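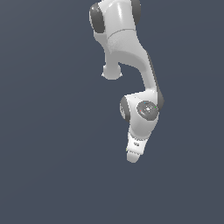

Figure 1. White robotic arm with dark grey joint caps on a plain slate-blue ground (computer rendering).

3.2 Names given to pale greens

The speakers came from two towns, Brarholm and Prilletti, and were seen one at a time in their own homes or at work. Each was shown 50 painted cards and asked to say the first colour name that came to mind. The cards were laid on grey cloth near a window, and no session began after four in the afternoon. Goel and Jaiswal wrote down each answer as it was spoken, including false starts. Answers such as "a sort of green" were kept whole in the record and cut down to the main word only for counting.

In all, 1,890 answers could be used. Strong reds and blues gave little trouble, and most speakers used the same short word for them. The pale greens were named far less evenly. Older speakers in Brarholm leaned on plant and food words (sage, pea, pear, unripe lemon), whereas those in Prilletti more often took a basic word and put "light" or "washed" in front of it. Cards between green and yellow drew the longest pauses. Several speakers changed their answer when the same card came up again, and both answers were kept.
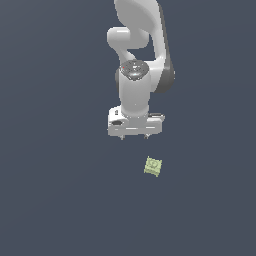 3.3 Greys with some blue in them

Slate was the most common name for the darker blue-greys in both towns, although few speakers used it for anything lighter. Rastogi's earlier word list for the Tyagi valley gives it only as the name of the stone. Almost 16 per cent of the answers for these cards joined two basic words, and "blue-grey" was much more frequent than "grey-blue". We treat the two as separate names here, as Pal does, on the grounds that speakers who used both put them on different cards. 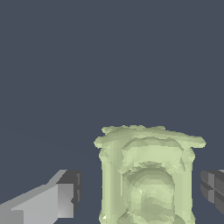
Figure 2. Pale green faceted object between two grey gripper fingers (computer rendering).

The trade of the speaker made some difference. House painters and dressmakers gave more names for the greys than other speakers did, and some of these were shop names from printed colour charts. Such names were marked in the record and left out of the town totals. Guimarães found the same habit among weavers, but her cards were smaller and had a gloss finish, so the two sets of results cannot be put side by side.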